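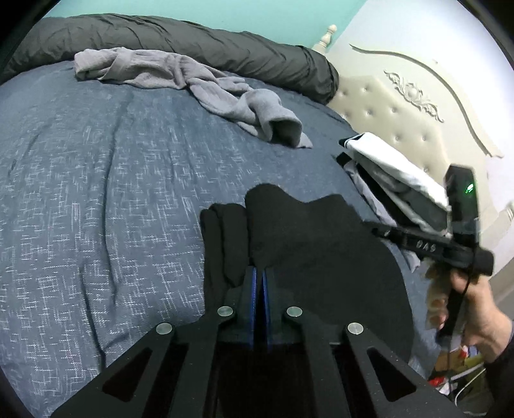 Teresa Mulcahy says the thing she noticed first was her shoulders. After a month of recording with the hand-held gripper in the mornings and letting the folding station take the socks and undershirts after lunch, she was going home less sore, and she would like the station moved closer to the window, please.

Home Grippers Folding Stations Training Support

Heltent Hand-Held Gripper, for garment sorting and folding

We built the Heltent for laundry rooms like the one at Flonthorpe, where eight people handle around 400 small pieces a shift and know far more about cloth than we ever will. You hold it by the handle, close the jaws on a sock or a sleeve, and do the job the way you always do it. The folding station learns from those recordings, so the people who teach it are the same people who will be working next to it – and we think that shows in how it behaves.

Folks do ask what happens to their hours, and it's a fair thing to ask. At Flonthorpe the hours stayed put and the day changed shape: less plain folding, more mending, stain work and checking what the station sends back. Some people love the recording and some would sooner stay at the press, so please let them pick. Plan on 120 recordings for each kind of garment, and a few more for anything dark and stretchy.
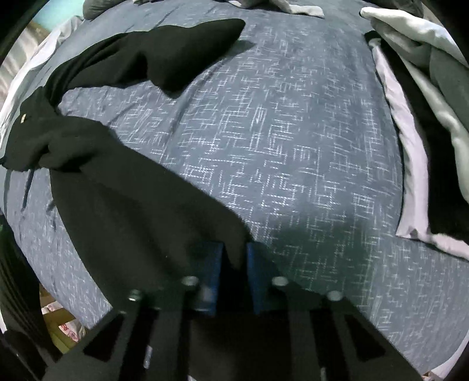 Picking up black clothing by the tip, blue finger pads.

The soft pads come off for washing, and a spare pair is in the box. Left-handed staff can use the same handle. Replacement pads are $79 a set, and they fit the older Grirnar jaws too, if you still have those in a drawer somewhere. The Hijazi carry case is sold separately.

Contact us | © Heltent | Back to top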